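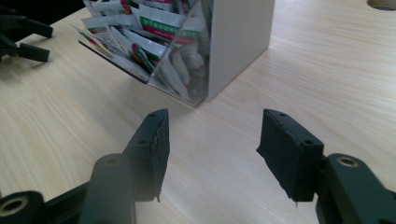

Let the planner say it doesn't know

By Efa Prydderch
December 10, 2022
5 comments | 3 shares

Most planning software has the manners of a bad dinner guest. It never asks, it just reaches. Give ours a clear box packed tight with sachets and it will choose one with great confidence, though what it has seen may be a reflection in the front wall.

I have read all 1276 lines of our grasp scorer, and there is no way in it to say "not sure". Every candidate gets a score, the top one wins, off we go. We then spend March tuning weights, as one might retune a piano that is on fire.

My modest proposal is a third answer – move, look again, ask. Lorcan says this would make us slow. We are slow already, Lorcan. We do our waiting afterwards, in the logs.

Comments

Sorcha Cullinane: Ours asks. It asks all day. Be careful.

Li-hua Hsueh: Who sets the threshold for "not sure"?

Lorcan Mac Suibhne: I said slower.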